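Hand stops closing just above a glass lid, then the whole arm faults out

Grarkeck Community Help > Arms and Hands > Faults and Recovery

Posted by lidless_in_may

Hi all, and sorry in advance for the length of this, I have been living with it for a while and I'd like to get everything down in one place.

We have a Grarkeck arm with the Zalteck multi-fingered hand on it, and it runs a little kitchen routine on a tabletop: pick the lid up by its knob, set it on the pot, take it off again, put the toy food in, lid back on. It did this very happily for weeks. Then in May we updated the hand firmware and ever since, the lid pick has been a coin toss. The arm goes out, the fingers come over the knob, and then it just stays there. After a few seconds I get fault 207 (the log says "contact expected, not found") and the arm locks with the brakes on. The corn goes into the pot fine every single time, by the way, so I don't believe the fingers themselves are worn out.

What worries me more is what happened last week. I cleared the fault from the pendant, and instead of backing off the way it used to, the hand closed right away and pushed down. The lid skidded across the table and I only just caught it. My own hand was a good deal closer than it should have been, I'll admit that freely, and I've stayed well back ever since.
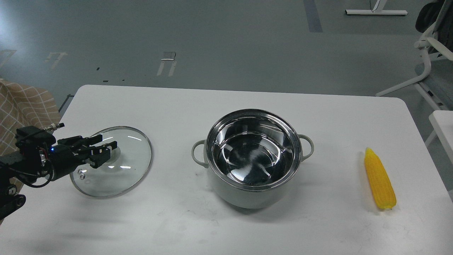

Fingers over the knob at the lid pick, with the pot and the corn in their usual spots.

I've recalibrated the wrist camera twice, wiped the table down, and swapped the hand cable for a spare. Lighting is the same as ever. Has anyone seen this, and is there a way to make it clear the fault without that lunge? I'd be so grateful, I've got a lab full of people giving this arm a very wide berth.

Posted by tamarack_bench

Oh, I feel for you, we went through very nearly the same thing with drinking glasses. I'm fairly sure you have two separate problems that happened to arrive together.

The first is the lid. Clear glass is miserable for a depth camera. It sees through the knob, or it picks up a highlight on the dome, and you end up with a height that's off by enough to matter. The old firmware was forgiving and would keep creeping down until it felt something. The new one checks for contact at the planned height and gives up if there isn't any, and there's your 207. Your corn is nice and solid and yellow, so it never has this trouble. What worked for us was a bit of matte tape around the thing being grasped. It looks awful, but wrap the knob and try a batch of picks before you touch any settings. If you'd rather keep the lid clean, you can teach the height by hand and turn off the camera correction for that one step.

The second is the lunge, and please take that one seriously. The update brought in a setting called "resume on clear", and on ours it was switched on without our asking. When you clear the fault, it picks up the unfinished motion exactly where it stopped, including the close and the press. It's under Recovery, on the second page, and you have to save it and power cycle the controller or it quietly goes back to how it was. With it off, the arm waits for you to jog it clear yourself.

While you're in there, look at the grip force limit. Ours had gone from 100 back to the default of 200, and I wouldn't want that coming down on glass. And until you've watched it recover properly several times over, I'd do your clearing with the lid off the table and a metal or plastic one in its place.

Posted by Solonard_user

Had 207 too. Rolled back the firmware, went away. Didn't look into it any further, sorry.

Posted by nic_aodha_workshop

Just adding to the long answer, which I agree with nearly all the way. We look after a few of these here at Nic Aodha, and I'd be careful about rolling back. The older version has its own trouble, where fault 471 (hand not responding) can be cleared while the hand is still holding something, and then it drops it. With glass I'm not sure that's much of an improvement!

One more thing to check is the tool offset. The update wiped ours, so the controller thought the hand was shorter than it really was, and we chased the camera for two days before we noticed. Jog it to a known point on the table and compare the reading with your old notes, if you kept any. And do press the emergency stop before anybody reaches in to straighten the lid. A locked arm with a fault showing looks very safe, and it's so easy to lean over and tidy up.

Posted by lidless_in_may

Thank you all so much! Resume on clear was indeed on, and the force limit had gone back to 200 here as well. Both are changed and saved, and I power cycled it this afternoon. I've cleared two faults with a plastic lid in place and the arm sat perfectly still both times. The tool offset matches my notes, luckily. I haven't taped the knob yet, as I need to find some tape that isn't shiny, but I'll come back and post how the picks go.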